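Clendix bed-making trial: staff questions

Is the Ellitz system replacing us?
Management says no. The contract with Caso runs 14 months and mentions "reduced labour hours" twice, so read it for yourself.

Who teaches it?
We do. Staff make beds with hand-held grippers and the recordings go to Ellitz. You get 2 paid breaks a shift - take them.

Is there extra pay?
A one-off 500, before tax. The union asked for a share of later savings and has had no answer.
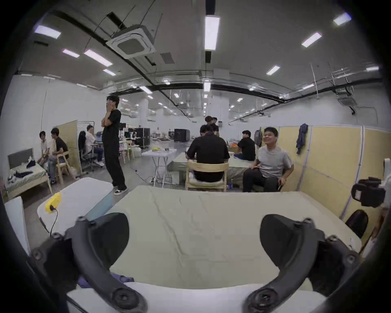

Can I go back to my old job if I don't like it?
Ask for a transfer in writing and your old post is held for 3 months. After that it depends on vacancies at the Upadhyay site.

Will my recordings be used to judge my speed?
The policy says they won't. It can be changed with a month's notice.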